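Beat Tapes & Instrumentals > New Releases
Thread: Zustgate tape is up (3,000 downloads and then it's gone, apparently)

lowpass_larry
26/06/2018
Zustgate put up the new instrumental tape last night with no warning and cover art that looks like a tax form. Free until it hits 3,000 downloads, then it goes to cassette only. 48 minutes, mostly unreleased stuff plus the Clernov beat everyone has been ripping off the radio for a year. Get in.

dustyfader
Got it. First half is great. Second half is the first half with rain on it.

kickdrum_widow
Disagree completely. The second half is where he stops showing off. "Pryor" might be the best thing he's made, and it's basically a bass line and a door closing.

dustyfader
It's a very good door, I'll give you that.

mono_only
Is the Clernov one the full version or the radio edit? The edit fades right when the organ comes in and I have been angry about it since August.

lowpass_larry
Full version. The organ gets its whole minute. You may rest.

tapehiss_88
Not to be that guy, but free isn't free if I have to hand Tenenex my email, my birthday and a password with a symbol in it. What happened to a zip file?

kickdrum_widow
You are that guy in every thread and we've made our peace with it. I put in a fake birthday. I'm 97 now and they want to sell me concert tickets.

splitcue
Cassette run is 600 copies, for anyone holding out. I'd wait. His last tape sounded way better off the cassette, the files were squashed flat.

dustyfader
The files sounded fine. Your computer speakers are from a cereal box.

splitcue
They're from a yard sale, thank you.

mono_only
Organ confirmed. Withdrawing all complaints.

lowpass_larry
Red tray, by the sink. 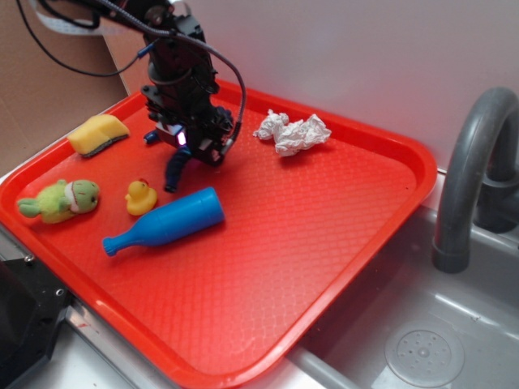
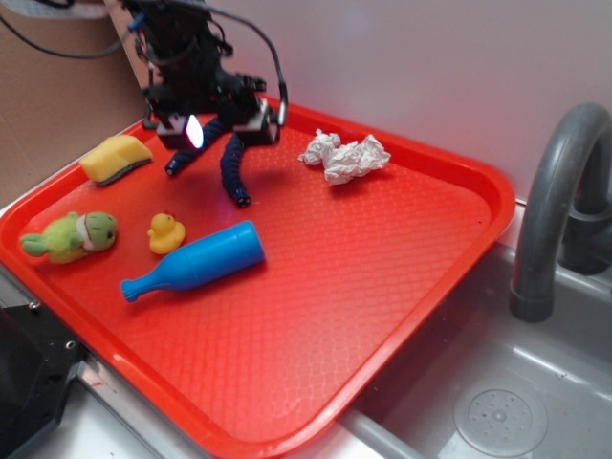 Track notes so far (I'll add to these)

1. Intro. Thirty seconds of someone tuning a guitar that never comes back.
2. Clernov. See above, organ intact.
3. Pryor. Door. Kickdrum_widow is right and I'm not going to say it twice.

tapehiss_88
Caved and signed up. Track 3 skips at the two minute mark on mine, is that the file or is that art?

kickdrum_widow
Art. Mine does it too.

dustyfader
Mine doesn't. Download it again.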